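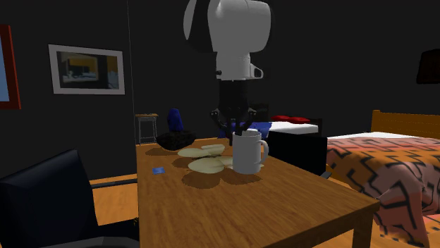

Dubbing a ghost: notes for my talk at the Josis film club, Nov 7, 2020

Slide 1. Title

Good evening and thank you for coming. I will speak for a little less than one hour and then we can discuss. Please excuse my accent, English is my third language. My subject tonight is the family film "Skurnel" and how it was dubbed from the original into English.

(Wait until the people at the back have seats.)

Slide 2. The film

Skurnel is a small spirit who lives in the chimney of a bakery. He was first a character in a cartoon series by the Starari studio, and later they made a feature film with real actors and an animated spirit. In the series each episode was short and Skurnel spoke very little. In the film he speaks almost all the time. For children who grew up with the series this was a big change, and many parents complained about it. I was not a parent then, but I also complained.

The story, for those who don't know it: the bakery is sold, the new owner wants to close the chimney, and the owner's daughter is the only one who can hear Skurnel. He believes he was once a king. In the last part we learn that he was the boy who carried the flour.

Slide 3. Three versions

There are 3 English versions. I list them in the order they were made.

The television version. One man reads all the parts over the original sound. You still hear the actors below him.
The cinema version, made by Lukoševičius Sound, with a full cast.
The home video version. It uses the cinema cast but some scenes were recorded again.

Ask: who here has seen the television one? Usually it is the older half of the room.

Slide 4. Clip, the chimney scene, television version

Play until the girl closes the window. Do not speak over it.

After the clip: please notice that the reader does not act. He is late by one breath in every line. When I was a child I thought he was a person in the story, maybe an uncle who was never shown. I still think the sad scenes work well in this way. The original actress cries and the reader stays calm, and you must do the crying in your own head.

Slide 5. Clip, the same scene, cinema version

Play the same length.

Now everybody acts. The voice of Skurnel is much higher than in the original. The animators had already drawn the mouth for a slow, low voice, so the English actor must fill the space with small sounds: "oh," "hm," "well now." The script of the cinema version has 900 lines for Skurnel, and very many of them are these small sounds. In the original he has long silences in the same places, with the mouth a little open.

If the sound is bad in the room, read the two versions aloud from the printed sheet.

Slide 6. The problem of the name

In the original, "Skurnel" is close to an old word for soot, so the name is a small joke. When the girl says it the first time, she is wiping her hands. In English there is no joke. The cinema version adds a line, "What a funny name!", and the television version adds nothing.

I prefer nothing. But I understand the other choice. A child in the cinema wants to laugh when the girl laughs.

Slide 7. The song

This is the hardest part of the film for any translator. Skurnel sings about his kingdom, and each verse names one thing he owned. In the original the things rhyme with each other and they are all things from a kitchen, so a careful listener can guess that he was never a king. The spoon, the sieve, the big oven door.

In the cinema version the rhymes are very good but the things have changed to a crown, a gown and a town. The song is more beautiful, I must admit this. But the surprise at the end now comes from nowhere. The home video version repaired one verse. The sieve is back. It rhymes with "forgive" and the rhyme is not very nice, but I was so happy when I heard it the first time.

(Sing one verse only if the mood is good. Not two.)

Slide 8. What was cut

The original film runs 100 minutes. The television version lost the whole visit to the mill, probably to make space for advertising. I say probably because I have found no document about it. Without the mill we never see the flour sacks before the ending, so again the ending suffers, but for a different reason.

At minute 57 of the original there is also a short scene with the old baker, who looks at the chimney and says good night. He cannot hear Skurnel, he only has the habit. This scene is in all the versions, and all of them translate it with the same two words.

Slide 9. Clip, the old baker

Play in the original language without subtitles. It is short. Leave the lights down a moment after.

Slide 10. Questions

If someone asks about the second film: it was announced by Starari in April and I know only what was in the announcement. The spirit moves to a railway station.

If someone asks where to find the television version: I have it on tape, and the club may borrow the tape, but please bring it back rewound.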